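How a Robot Practices Before It Is Built

At the Clirnanmont workshop, people share tools, tables and computers. One group there is making a two-armed robot called Jurell. Its first job is sorting bottles. Before anyone cuts metal or buys a motor, Jurell has to practice inside a computer.

A practice world like this is called a simulation. The computer draws a warehouse, and it also works out how things push, roll and fall. If Jurell drops a bottle in there, no one has to sweep up.
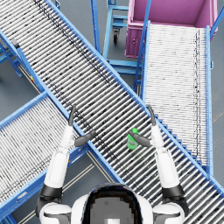

The group calls its practice warehouse Hulme. It took 5 weeks to make. A program tells each arm where to go, one small move at a time. Each run lasts 20 seconds, and then everything goes back to the start. By July, Jurell had done 114 runs.

What is in the warehouse?

There are roller conveyors with blue rails. A roller conveyor is a track made of many small tubes laid side by side. There are pink bins too, and a green bottle. The bottle can stand up or lie tilted, and the robot needs a different grip for each. Each gripper has two fingers. To hold something, the fingers must close from both sides with the right amount of push.

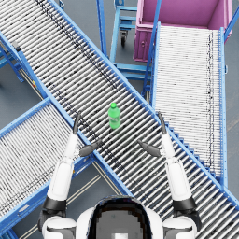 Why use different hands?

The group also tries hands with more fingers. These can wrap around odd shapes, but there are more joints to control. The program for them is named Bernus, and it has 33 settings to adjust. Change one, run it again, and write down the result.

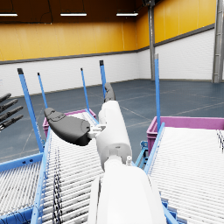
Try it yourself

Put an empty plastic bottle on a table. Pick it up using only your thumb and one finger. Now lay it on its side and try again. Did you have to turn your wrist?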